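Search this site
Enter keyword

Pre-Session Checklist, Kitchen Collection Runs, with Comments
September 24, 2020
By Liya Alemneh

I've kept this list going since the first week of the Brindis kitchen runs, and it has grown a little fatter each time one of us learned something the hard way. Please go through it top to bottom before you record a single episode, and write your comments next to the item while the thing is still fresh in your mind. A messy comment written on the spot is worth far more to me than a tidy one from the next morning!

1. Emergency stop. Press it, watch both arms go limp, release, re-arm. OK.
Comment: Gheorghița likes to do this twice, once from each side of the room, and I've come around to her way of thinking.

2. Arm cables. Run a hand along each one from wrist to elbow with the power off. Look for pinches, and look for loops big enough to catch a cabinet handle. NEEDS ATTENTION.
Comment: Slack on the right forearm is more than I would like. Please tie it back before any task that has the arm going down low along the cabinet fronts.

3. Fingers and grip pads. Wipe with a barely damp cloth, let dry, check for chips and for bits of food. OK.
Comment: The knurled pads hold on to crumbs like you wouldn't believe, so take an old toothbrush to them.

4. Reach check at the sink and at the dishwasher. Move slowly, one arm at a time, with your other hand on the stop. OK.
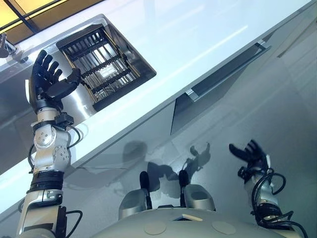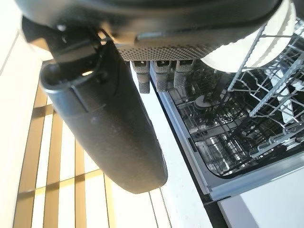
Comment: Keep the open hand clear of the counter edge on the way in, and come down to it gently. For plates, I'd ask all of you to approach from above and stop before the rack tines, then look, then lower. Teleoperators who hurry this part give us examples that teach the policy to hurry too, and we spent a good piece of last December weeding those out of the Olteanu set.

5. Floor. Dry, nothing underfoot, dishwasher door announced out loud whenever it goes down. OK.
Comment: I know it feels silly to call out "door!" to a person standing right next to you. Do it anyway, please.

6. Lighting. Note on the sheet whether the sun is on the floor. Don't pull the blinds to even things out, as we want the variety. OK.

7. Recording. Clocks matched on the head and wrist cameras, Sekent logger running, 62 GB or more free on the drive. OK.
Comment: One test episode, played all the way back. Gheorghița found a frozen wrist stream this way on her last shift and saved us a whole afternoon.

8. Labels. Every episode gets a task name and a result, and that goes for the dropped forks as well. Failed tries stay in. OK.
Comment: We stand at 978 episodes, with 19 still waiting for a label. If some of those are yours, you know who you are, and I'd be so grateful.

9. Breaks. Change operators every 30 minutes. OK.

Open items: right forearm cable slack (item 2), and a spare set of finger pads to be ordered through Zernar.

Contact | © 2020 Sekent | Back to top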